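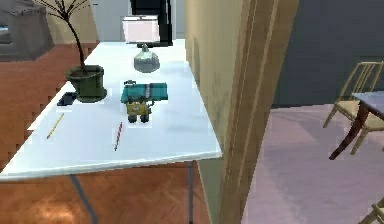
Pale tabletop, herringbone floor, plant in a dark green pot.

Paint, Sheen and Light in Small Rooms
Notes for session two - Usman Rizvi
8 min read

Picking up where we stopped on Tuesday. Undertones done, won't repeat them. If you missed it get the notes from Min-kyu Maeng, he writes everything down.

Today: how much light a surface sends back, how it sends it back, and why the color on the card is never the color on the wall. Bring your cards next time as well.

Light reflectance value

LRV for short. How much visible light a color reflects. Scale goes from 0 (theoretical black, absorbs everything) to 100 (theoretical white). No real paint gets to either end. Usually printed on the back of the card or buried in the data sheet, small type.

What it tells you: how light or dark the color is going to behave. What it does not tell you: hue, warmth, whether the client will like it. Two colors with the same LRV can look nothing alike. A dusty pink and a gray green for instance. Photograph them in black and white and they more or less merge.

Use it for
- comparing two cards from different makers
- checking contrast between door and wall, handrail and wall, step edge and tread
- guessing how many lamps you will need before the electrician asks

Contrast matters a lot for people with low vision. A door frame close in value to its wall is hard to find in the evening. Pick the values first, then the hue. Most of you did it the other way around in the first assignment and then had to start again.

Sheen

Separate thing from LRV. People mix these up every year. LRV = how much. Sheen = in what direction.

Flat / matte: scatters light every which way. Hides bumps, patches, bad taping. Marks easily, and scrubbing can leave a shiny spot (burnishing). Ceilings, bedrooms, old plaster.

Eggshell and satin: a soft glow at low angles. Wipes down better. Names are not standardized, one maker's satin is another maker's eggshell. Look at the gloss number in the data sheet if there is one, and check what angle it was measured at.

Semi-gloss and gloss: light bounces off like a weak mirror. Trim, doors, furniture. Shows every roller mark and every drip. Makes a dark color look darker from one spot and washed out from the next, depending where the window is.

Try this at home: get your eye down level with a painted wall and look along it toward a lamp. Even a flat paint starts to shine. Everything is shinier at a grazing angle. That is why a long hallway with a window at the end is the hardest wall to paint well, and why the plasterer gets the blame.

Dark walls

The usual advice is never paint a small room dark. Bad advice, or at least lazy. A dark wall swallows the edges, corners get harder to read, and the room can seem deeper than it is. What really happens is that the lighting has to change with it.

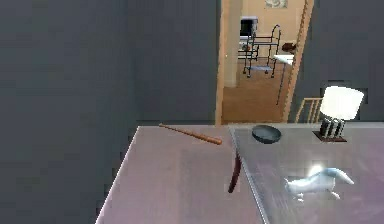 So budget for the lamps at the same time as the paint. A pale room gets a large part of its brightness from bounce - light hits the ceiling, hits the wall, hits the floor, arrives at your book from all sides. Take the walls down to a charcoal and you lose most of the bounce. The one fixture in the middle of the ceiling now makes a bright puddle and nothing else. Several small sources at different heights work better. Same total light, spread out.

Also dark paint practicalities:
- tinted undercoat, ask for it at the counter
- 2 coats minimum, often 3 for the deep reds
- keep a wet edge, lap marks show much worse than in a pale color
- hands leave marks near the switches
- touch-ups rarely match, keep the can and write the date on the lid

Case: the Tanemthorpe flat

Solveig Sjöberg's project, she let us use the drawings. North facing, low ceiling, client wanted white everywhere "to make it brighter". They painted it white. It looked gray and kind of dirty all winter. Nothing wrong with the paint. North light is cool and there was not much of it, and a clean white with no warmth in it just shows you the light you have.

What she did in the second round. Left the ceiling white. Walls to a mid yellow-gray, lower LRV, warmer. Matte. Gloss kept for the window reveals only, so the little light coming in gets thrown inward. Client said it felt brighter. The meter said it was slightly darker. Both are worth writing down.

Discuss in pairs: which of the two readings would you put in your report, and how would you word it for a client who does not want a lecture?

Kyung-tae Cha asked on Tuesday whether a yellow bulb in the white version would have done the same job. Partly. In the evening yes, quite close. At noon no, becuase the bulb is off.

Adjacent surfaces

Color travels. A red rug puts pink on the lower part of a white wall. Lawn outside the window puts green on the ceiling, very common on ground floors, people call the painter back over it. Wood floors warm up everything above them, most of all in direct sun.

Rule for testing: never judge a sample in isolation. Paint it on a board, biggest you can carry, two coats, leave a white border off so you are not comparing it with white. Move the board around. Next to the floor, next to the curtain, in the corner farthest from the window. Morning, noon, after dark with the lamps you will really use. A patch painted straight on to the old color is nearly useless, your eye compares it with what surrounds it.

Chang-ho Na's boards from last term are on the shelf in the studio, borrow them but put them back in order. The Virkance cards are out of date, recycle those. 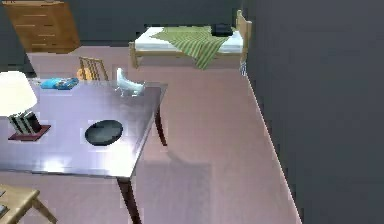

Metamerism

Last topic, short on purpose, comes back in November. Two samples match under one light and don't match under another. Happens when the pigments are different but add up to the same color in the store. Fabric against paint is the classic one. Plastic against paint too.

Check under daylight plus whatever bulb is going in. Cheap LEDs are often weak in the deep reds, so browns and skin go flat. Color rendering index on the box helps a bit but the general figure leaves out strong red, which is scored separately as R9.

For next time
- finish one sample board, any color with an LRV you can look up
- note what it looked like at three times of day, in words, no photos
- find one door near you with poor contrast against its wall and say what you would change
- read the Rimlow chapter on daylight, skip the math section

Boards go on the long bench, name on the back in pencil.

Contact: Usman Rizvi, studio office | Handout for course use only | Back to top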